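Learning to mend my own clothes, a year on

5/7/24

So it's been a year since I got fed up with throwing out perfectly good jumpers and decided I was going to learn to sew properly. I'd been paying the repair counter at Matubbar to do my hems (fourteen quid a pair last time!) and I own a lot of trousers.

My first go was a pillowcase. I used whatever thread was in the drawer, pulled every stitch far too tight and ended up with a seam that looked like a crinkle-cut chip. It's still on my bed, mind you, and it has held up better than some of the shop ones.

Things got better when I bought a proper tin of bits from Wutari, the little haberdashery by the bus station. Decent needles make such a difference – I'd been shoving a great blunt thing through cotton shirts and wondering why I kept leaving holes. I also got a reel of dark grey thread, 1,000 metres of it, and I've used it on nearly everything since April, even things that are plainly navy.

The other big change was slowing down. I used to cut a huge length of thread so I wouldn't have to rethread, and then spend the whole evening picking out knots. Now I cut it to the length of my forearm and put the kettle on between lengths. 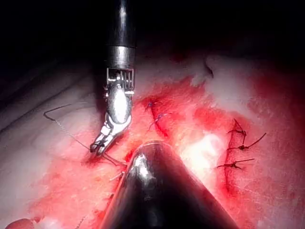 What I've mended so far

The green Clutau coat, which had lost its lining at both armpits. Two evenings, lots of swearing, very pleased with it.

Three pairs of jeans, all gone in the same place. I patched them from the inside with an old shirt and they're good for gardening.

A wool blanket from Urer that the moths had found. I darned it in mustard yellow because I fancied it, and now I like it more than when it was new.

Next up is a zip. I've been putting it off for weeks and the skirt is still over the back of the chair, so if you've got a zip method that doesn't end in tears, please leave it in the comments!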